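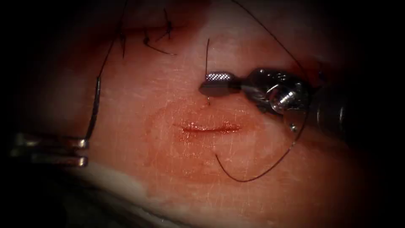

A thread on hospital bills after an operation. I had surgery in February and have been doing the paperwork ever since. I live in Rinham, and some of this may be different where you are.

1/ The first thing you get in the mail is probably not a bill. Mine was a statement from the insurer, with "this is not a bill" printed in small type near the bottom. I almost paid it.

2/ Put that statement in a folder and wait. The hospital's bill comes separately. So does the surgeon's, and so does the anesthesia group's. I also got one from a lab I had never heard of.

3/ Don't throw out the envelopes until you've matched them up. Two of mine had a different account number on the envelope than on the letter inside.

4/ The hospital bill was one page with one number on it. The line said "surgical services." You can call and ask for the itemized version. The woman on the phone didn't ask why. It arrived nine days later and it was 49 pages.

5/ I read it at the kitchen table over two evenings with a ruler and a pencil. Most lines are a code, a date, a quantity and a price. You can look up most of the codes.

6/ What I found: one blood test charged twice on the same date, and a second night in a room. I stayed one night. My discharge paper has the time on it, so that one was easy.

7/ I also found a $197 charge for a "mobility item." I went home with a pair of socks and a folder. Still don't know what that was.

8/ Call early in the week if you can stand it, but mainly call in the morning. After lunch I never waited less than half an hour.

9/ Every time you call, write down the date, the name of the person and what they said they would do. I used the back of the itemized bill. Plenty of room.

10/ Ask them to put the account on hold while they review it. They will not offer this. Mine had already printed a second notice by the time I asked.

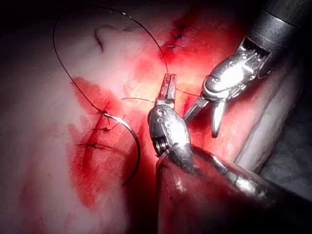

11/ Lai-ching Shek replied that she did all of this by phone last year and lost, and that the only thing that worked for her was a letter. She said to name each line you dispute, attach a copy of the page, and keep the originals at home.

12/ So I wrote a letter. One page, three items, page numbers from the itemized bill next to each. I sent it certified. The duplicate test and the extra night came off five weeks later. The socks or whatever they were stayed on.

13/ I asked about the $197 again and was told it had been "reviewed and upheld." I asked what the item was. She said the system didn't show that. I've let it go for now.

14/ On payment plans: the hospital had one with no interest. It wasn't on the bill or on the website that I could find. I pay $100 a month. The surgeon's office wanted theirs in full and took a little off when I asked.

15/ There's also a financial assistance form. Kwok-wai Kuo filled it out assuming he made too much, and got part of his bill written off. You need pay stubs and last year's tax return. Ask for the form even if you're already on a plan.

16/ The lab bill turned out to have my old insurance on it, from when I worked at Erton. One call, ten minutes. They rebilled it and I owed nothing. Check the policy number on everything.

17/ Total time on all this is about 20 hours, counting hold music. My bill is a good deal smaller than it was in the spring.

18/ A few people asked what I said in the letter. I'll type it up with the account numbers taken out and post it this weekend. If you have one that worked for a charge they won't explain, please send it to me.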